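Chapter 5
Cloth, Fibre and the Way Things Hang

What this chapter covers: why fabrics bend and drape; the difference between fibre, yarn and cloth; weaves and knits; how stretch is built into a garment; why creases form and how they let go.

Pick up the nearest piece of clothing and hold it by one corner. It falls into folds straight away, and if you drop it and pick it up again by the same corner, the folds will land somewhere new. A sheet of paper won't do that. Neither will a sheet of rubber, or not in the same way. Cloth is a wonderfully odd material, and people have been making it for so long that we tend to forget how odd it is!

In Chapter 4 we looked at solids that keep their shape: bricks, bolts, the leg of a chair. You learned to describe them with a few numbers, and those numbers behaved themselves. Now we move to a material that is mostly air, that is strong in one direction and floppy in another, and that remembers some of what has been done to it. We think this is the most enjoyable chapter in the book, and we hope you'll come away looking at your own wardrobe with fresh curiosity.
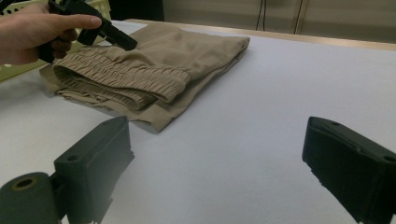 Figure 5.1 Folded khaki pants. Soft creases and small wrinkles show on the upper surface.

Three levels of structure

To make sense of any fabric, it helps to work at three levels. The smallest is the fibre. Cotton fibres are short and slightly twisted, a bit like a flattened drinking straw that has been wrung out. Wool fibres are crimped and scaly. Polyester comes out of a machine as a long smooth filament and can be cut to whatever length the mill would like.

The next level is the yarn. Short fibres on their own have no hold on one another, so they are twisted together, and the twist presses them against their neighbours until friction does the rest. You can try this with a cotton ball. Pull it apart and it gives with hardly any effort. Now tease out a strand, twist it firmly between your fingers and pull again. The fibres are the same, and the strength is something else entirely.

The third level is the cloth. Yarns can be woven, with one set crossing over and under another at right angles, or they can be knitted, with each loop pulled through the one before it. Most of what we notice about a fabric in daily life (its stretch, its weight in the hand, whether it frays when cut) depends on this third level as much as on the fibre itself. A knitted cotton T-shirt and a woven cotton tea towel can start from very similar yarn, yet one slips easily over your head and the other never would.

Warp, weft and bias

In a woven cloth, the yarns that run the length of the loom are called the warp, and the yarns that cross them are the weft. Pull along either one and the cloth resists, since you are pulling on the yarns themselves. Pull on the diagonal — what dressmakers call the bias — and it gives, sometimes quite a lot. Instead of stretching, the yarns are swivelling at their crossings, and the little squares between them are turning into diamonds.

Wilma Segers, who taught pattern cutting for 16 years before she joined us to write the practical sections, likes to begin her classes with a handkerchief. Students tug it sideways, then lengthways, then corner to corner, and there is always a small murmur when the corners go. She then asks them to find the warp direction in their own clothes. Denim is a good place to start, and so is a plain cotton shirt. The test takes a few seconds and you will be doing it in shops for the rest of your life.
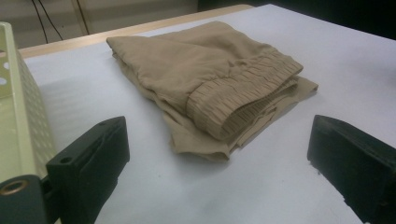

How can a waistband stretch if the cloth it is made from doesn't?
The cloth is cut longer than the finished waist and gathered onto a shorter band of elastic. When the elastic stretches, the gathers open out, and when it relaxes they close up again.

Building stretch into a garment

That arrangement deserves a closer look, because it is such a clever piece of everyday engineering. Suppose the elastic were sewn to cloth of exactly the same length. The garment would stretch only as far as the cloth would, and in a tightly woven cotton that is very little. Adding extra cloth gives the elastic room to work. The maker has to choose how much extra. With too little, the waistband stops short and the seam takes the strain. With too much, the gathers crowd together into a thick, bulky roll that is uncomfortable to sit in.

Makers have other ways of getting stretch. They can use a knitted fabric, whose loops change shape under load. They can wrap a fine elastic core inside the yarn, so that the whole cloth gives a little in every direction the yarn runs. Or they can cut pieces on the bias, which gives a lovely drape but uses more fabric. Each choice has a cost in money, in weight or in how the garment ages. 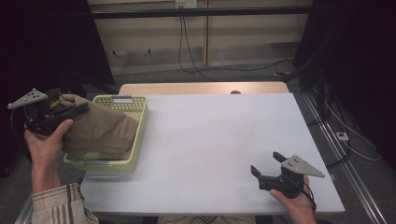

Ageing matters more than people expect. Elastic loses its spring with heat, with sunlight and with repeated stretching, and it usually goes before the cloth around it shows any wear at all. In many older garments the elastic was threaded through a channel and could be swapped out in a few minutes. In a good deal of modern clothing it is stitched directly to the fabric, and replacing it means unpicking a whole seam. We'll come back to this in Section 5.13, where Farzad Nouri looks at what repair does for the working life of clothes.

Why creases stay

Bend a single cotton fibre and the outside of the bend is stretched while the inside is squashed. Let it go quickly and it mostly springs back. Hold it there under pressure, especially with a little moisture about, and the bonds between the long cellulose molecules break and form again in the bent position. The fibre has settled into its new shape, and you have a crease.
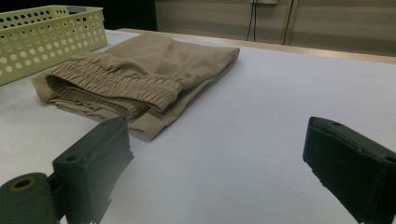
Ironing uses exactly the same process on purpose. Heat and steam loosen the bonds, the weight of the iron flattens the fibres, and as the cloth cools and dries the bonds form again with everything lying straight. Wool recovers better than cotton because its crimped fibres act like tiny springs, and hanging a wool jacket in a steamy bathroom will often do the job by itself. Polyester barely takes up water at all, so it resists creasing in ordinary wear, but a pleat set into it at high temperature can last for years.

Before you start Section 5.2

Find two garments you don't mind handling, one woven and one knitted. Check the labels and write down the fibre content of each. Scrunch a sleeve or leg of both in your fist, count slowly to 16, let go and watch what happens over the next few minutes. Sketch the creases you see in each, and note which way they run compared with the grain. Keep your sketches, as you'll need them for the drape measurements at the end of the chapter.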